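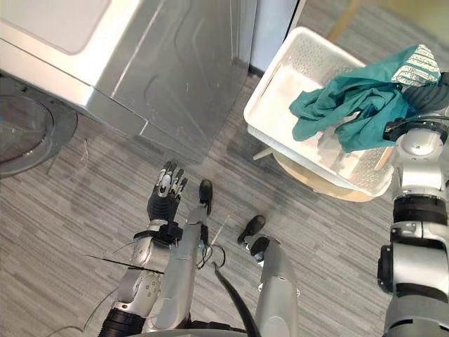 Havar on the laundry task
Gallery and notes, 2019-08-17

Havar is the control and planning software we write at Serka. This page covers the laundry work: a basket in front of the robot, clothing in the basket, and everything between the first camera image and a piece of cloth leaving the rim. Most of it is notes on what the software is doing at each stage. The text is by Octavio Iturra, with the sections on grasp selection and logging by Delia Mansilla.

The task was picked for the software. Cloth has no fixed shape, a basket has a rim that gets in the way, and the arms have to work over the robot's own feet. Havar's older demos used rigid parts on a bench and hid a lot of weak code.

Perception

Gunier is the perception process. It takes the head camera image and gives back three things: a mask for the container, a mask for each piece of cloth it can tell apart, and a mask for the robot itself. The last one took the longest to get right. From the head, the arms and legs fill a good part of the view, and early versions kept labeling the forearm as an obstacle. The planner would then refuse to move the arm away from itself.

The self mask is now drawn from joint positions instead of learned from images. We project the robot's own model into the camera, grow the outline a little, and throw away whatever falls inside. Cables are the part it misses. They are not in the model and they move, so Gunier has a second pass that looks for thin dark shapes attached to the arms and marks them as "self, uncertain." The planner is allowed to ignore those. The collision monitor is not.

Perforated baskets are a nuisance. The depth data comes through the holes, and the side of the basket shows up as a spray of points at different distances. Gunier fits the rim first, which is solid and easy to find, and then assumes flat walls going down from it. The floor of the basket is guessed from the rim height and what the basket is standing on. If it stands on a stool or a crate, the operator picks that from a menu. We tried detecting it and gave up in July.

Cloth is separated by color before anything else. A teal garment with a smaller printed piece over one end is an easy case for Gunier, and black clothing next to teal is easier still. Black on black is bad. Two dark shirts come back as a single region nearly every time, and the robot picks up both.

Grasp selection

Matar is the planner, and grasp selection is its first stage. It gets the cloth masks and a height map and looks for folds. A fold is scored on how far it stands up, how straight it runs, and how much room the fingers have on each side. The top thirty candidates used to be passed on. The limit is still written as 30 in the config file, but in practice the first few are enough and the rest are almost never read.

The side of the garment closest to the rim scores well for reach and badly for clearance. For a long time those two terms were added together and the result was a grasp in the middle of the basket that was good at neither. They are now separate checks. A candidate that fails clearance is dropped, no matter how good the reach is.

The two arms are not treated the same way. The right side carries the gripper and does the picking. The left side carries the hand with fingers, and for this task Matar gives it a waiting posture and a no-go region over the basket. It can be asked to hold the rim, but that behavior is switched off by default and is not covered here.

Approach and contact

The approach is planned as a straight line for the last 9 cm, and as a free path before that. The free path is where the time goes. Matar samples arm postures, checks each one against the basket, the floor and the body, and joins up the ones that pass. If nothing comes back within the time limit, it asks for a new grasp candidate and does not retry the old one.

Contact with cloth is hard to feel. The fingers can be pressed well into a garment before the force reading changes by anything useful. Havar does not wait for a force threshold on the way down. It goes to a depth taken from the height map, closes, and then looks at how far the fingers closed. Fully closed means they missed. Anything wider is treated as a hold until the lift says otherwise.

Lifting has its own small controller. It goes up slowly for the first part and watches the wrist torque. A steady rise is normal cloth. A sharp jump usually means a sleeve caught in the basket wall, and the controller stops, lowers, opens, and reports a snag. Pulling harder drags the basket, and on a stool that can end badly.

Balance

The legs stay put during a pick, but they are not idle. Reaching forward moves the weight toward the toes, and Havar's balance loop shifts the hips back to match. The arm planner knows how far the hips can go. It does not know how fast, and that is the main reason arm speed is capped during the approach — the balance loop was tuned for slow reaches and we have not gone back to it.

A cable running down past the legs is another thing the balance loop has to put up with. It pulls a little, always in the same general direction. We estimate the pull before each session with the arms held still and subtract it. The estimate goes stale when someone moves the cable. There is a button in the operator panel to redo it.

The room model

Matar keeps a rough map of the room as boxes. Walls, columns and large appliances go in by hand, at generous sizes. Everything else comes from the depth camera and fades out if it has not been seen for a while. A shiny steel surface such as the top of a washing machine gives false depth readings where it reflects the light overhead, so any appliance like that should be entered by hand and its top marked as "do not trust depth." White fixtures are fine.

Chairs are never entered by hand. They get moved, and a box left behind in the map after the chair is gone will block paths for no visible reason. If Matar reports no path and the space looks clear to you, check the map for an old box first.
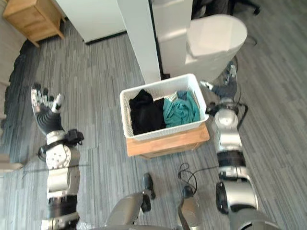 Does the arm planner need a full map of the room before it can run?

Matar will start with an empty map and fill it from the depth camera. We still enter the walls and large fixed objects first. Without them the planner treats space it has not seen as blocked, and the first few plans are slow or fail.

Logging

Every pick attempt writes one record: the image Gunier used, the masks, the list of grasp candidates with scores, the chosen path, joint data from start to finish, and the result. The result is set by a person. We had an automatic label for a while and it counted a sock stuck to a finger as a good pick.

The viewer loads a record and lets you step through it. Select a grasp candidate and it shows why it was kept or dropped, by term, with the value and the limit next to each other. This has been more use than any other tool in the project. Most bugs filed against the planner have turned out, in the viewer, to be a bad mask or a rim fitted at the wrong height.

Records are kept for 365 days and then reduced to the result and the settings. If you want to keep a full one, pin it in the viewer and write down why. Pins without a note get cleared.

Replay

A record can be replayed through a newer version of Gunier or Matar without the robot. We keep a fixed set of 73 records for this and run it before each merge. It compares masks, candidates and paths, and lists the ones that changed. A change is not treated as a failure, but someone has to look at it and accept it.

Replay stops at contact. After the fingers touch the cloth, the old joint data says nothing about what a new plan would have done. Changes to the lift controller have to be tried on the robot.

Known problems in this version

Dark clothing is merged into one region when pieces overlap.

Cloth that hangs over the rim is sometimes cut in two by the rim fit. The outside part is then listed as a separate piece with no folds and never picked.

A basket that overhangs whatever it stands on gets a collision box that reaches straight down to the floor. This is safe but it blocks some leg postures that would be fine.

The waiting posture for the left arm is set per session. If the robot is moved and the posture is not set again, the hand may wait somewhere inconvenient, and it will show up in Gunier's image more than it should.

The operator panel does not warn when the time limit for planning has been changed from the default. Look at the status line at the bottom of the panel before reporting a slow planner.

Next

Delia is working on a version of the fold score that uses the last few images together. The masks flicker from one image to the next and a fold can drop off the list just as the arm starts to move. Octavio is rewriting the basket fit so that the support under it can be a stool, a crate or a table without the menu. Both are on branches in the Havar repository — neither is ready to be used in a session.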